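Two hours at the Dukudley robot club open day

I went in thinking I'd stay for twenty minutes and grab a coffee. I left two hours later with a sticker on my jacket and a lot of opinions about plates.
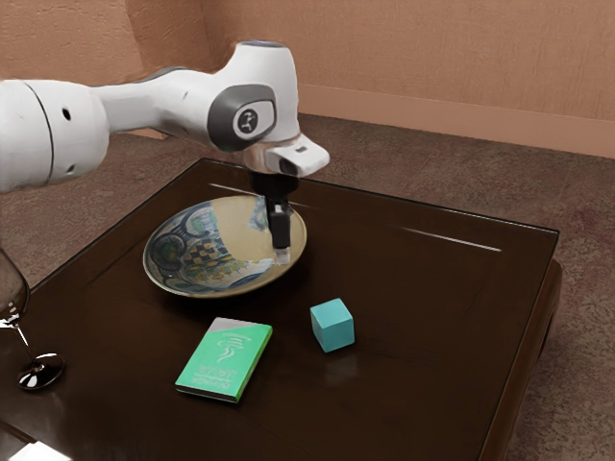
Plates are the worst, according to Tamás Kocsis, because the rim is the only part you can get hold of and everything else just slides out from under you. Give him a cube any day, he told us, cubes are practically cheating.

So that was my introduction to the simulation room! The club builds its practice tasks on the computer first, and the students take turns steering a white arm over a dark wooden table with household stuff on it – a patterned plate, a green book, a teal cube, a wine glass. The project is called Zomidden (I asked three people why and got shrugs) and the idea is that each pair of students writes a program to clear a table without knocking anything over. Later they get to try it on the club's real arm, which everybody calls Oláh and which was having its cables replaced when I visited, so I only saw its feet.

I got to have a go, of course. You pick an object, set how high the gripper should stop, and press run. My first try came down a good inch too low and the plate shot off the table like a frisbee. The girl next to me reset everything with one key and told me to go slower, in the kind voice you use with grandparents. My second try did pick the plate up, for a moment, before it tipped. I was ridiculously proud of that moment.

The students have a contest coming up, the Wunura, and they're pretty serious about it. Each team gets 80 tries and the best team last year managed 64 clean ones, which is written on the whiteboard in very large numbers with a box drawn around it. One boy explained to me at length why he approaches books from the short side. I followed maybe half of it, but he had drawings (good ones, with arrows) and I think he's right.

Things I'd do differently next time: get there early, because the line for the simulation got long after lunch, and bring a snack, because the vending machine only takes exact change. Parking is behind the gym and it's free. Kids can try everything the grown-ups can, and mostly they're better at it.

They started the club in May with borrowed laptops and they're still short on screens, so if you have an old monitor in a closet, take it along when you go. The front desk will put your name on a list and somebody will come out and carry it in for you.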